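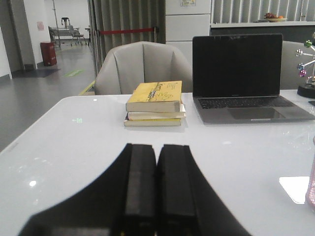 White table, mid-morning. Three books, laptop, the ornament with the coloured balls.

January, still. Notebook entry for the white table, which Elīna Kalniņš has asked me to keep fit for use until the Skondetell samples come in. Fit for use means you can put a drawing down on it and find the same drawing after lunch.

Books first. The thick one with the hand drawn on the cover has been on top of the pile since I started here and I have yet to meet anyone on page 40. I've left the three together. They do hold down tracing paper very well, and I suspect that is how the library budget was justified.

The laptop stays, lid open or not as you please, but the lead goes off the back and not over the front where sleeves catch it. Measurements for the Soler shelf are on it in a folder called "new new". The depth is 700, and anyone who finds 1044 written on the back of an envelope should know that it was the old width and put the envelope in the bin.

The ornament I have moved twice. It has come back twice. I make no accusations, but I do not see what little balls on metal arms contribute to a shelf drawing, and I spent a good part of the morning looking at them.

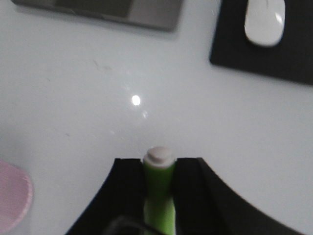
The green one with the white cap. Laptop behind.

Pens and glue: upright, caps on, in the Vostetti tin by the window. I went through the lot at 11 and threw out the dead ones, tested on the envelope mentioned above. Green is for corrections only. Last month someone used it for the whole Flullton plan and Elīna thought we had got everything wrong.

Wiping down: plain water, soft cloth. The gloss shows every mark, so whoever chose it either never drew anything or had a grudge. Spray cleaner leaves a bloom that gets onto the paper.

Still to do – find a home for the ornament, order more green, ask who is reading the hand book.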